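Ticket 692: Kitchen circuit trips when toaster and kettle run together
Opened by: Valentin Reisinger
Handled by: Rupert Baumgartner, Uvby Property Support
Status: Closed, reopened, closed

Valentin, 7:10 a.m.
The power on the kitchen counter went out again. This is the third morning. The breaker marked "KIT 2" is down in the panel, and so is my mood. It only seems to happen when I want toast and tea at the same time, which I had understood to be a normal thing for a person to want. Please advise.

Rupert, 8:45 a.m.
Thanks for the report. Before I send anyone, please do the following.
Unplug everything on the counter.
Reset the breaker by pushing it all the way off, then on. It won't catch from the middle position.
Plug things back in one at a time and tell me what trips it.
Also let me know if any outlet feels warm or smells odd. If one does, stop there, leave the breaker off and call the emergency line.

Valentin, 9:30 a.m.
No smells except the coffee. Outlets are cool. Results:
Toaster alone, full cycle, fine.
Kettle alone, full boil, fine.
Toaster and kettle together, dark in under a minute.
Toaster and radio, fine, though the radio was playing an ad for mattresses.
I'd also like it noted that the Plolluston listing described this as a "chef-ready kitchen." I don't know which chef. Possibly one who eats cereal.

Rupert, 10:05 a.m.
Noted. Can you read me the wattage off the bottom of the kettle? And does the fridge share that breaker?

Valentin, 10:20 a.m.
Kettle is a Nägeli, 1500 watts. Toaster label says 900. The fridge stayed on through all of it, so I assume it has its own breaker and a better lawyer.

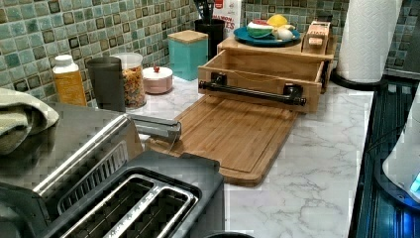
Why does the breaker trip when each appliance works fine by itself?
The two loads add up. 1500 and 900 make 2400 watts, and at 120 volts that comes to 20 amps. KIT 2 is a 15-amp breaker, so it is doing what it was put there to do.

Valentin, 11:00 a.m.
So the building is working and I am the fault. Could you just put in a bigger breaker?

Rupert, 11:15 a.m.
I could not. The wire in that wall is sized for 15 amps. With a bigger breaker the wire would get hot before anything shut off, and then we would be on a different kind of ticket. Please don't let a handy cousin do it either.
For now, run the kettle from the outlet by the pantry door. That one is on KIT 1. I'll have Skustance come out and look at adding a circuit.

Valentin, 11:20 a.m.
The pantry outlet is a nine-step walk from the sink. I have measured. But fine.

Rupert, 3:40 p.m.
Ticket closed pending quote.

Valentin, 6:55 a.m.
Reopening. KIT 2 tripped with the toaster on and the kettle on its pantry exile. Nothing else on the counter.

Rupert, 8:30 a.m.
Anything plugged in elsewhere? The panel sketch from the last owner shows a line going from KIT 2 into the hall.

Valentin, 8:50 a.m.
There is a space heater in the hall. It's December. Nobody told me the hall was part of the kitchen.

Rupert, 9:05 a.m.
Electrically, it is. Please move the heater to a bedroom outlet and try again.

Valentin, 9:25 a.m.
Moved. Toast achieved. The hall is cold.

Rupert, 2:10 p.m.
Skustance quoted $489 for a new 20-amp circuit to the counter, with the wall patched but not painted. The owner has approved it. They need the power off for 30 minutes at the end of the job, so please save any open work beforehand. Closing this one — the install has its own ticket.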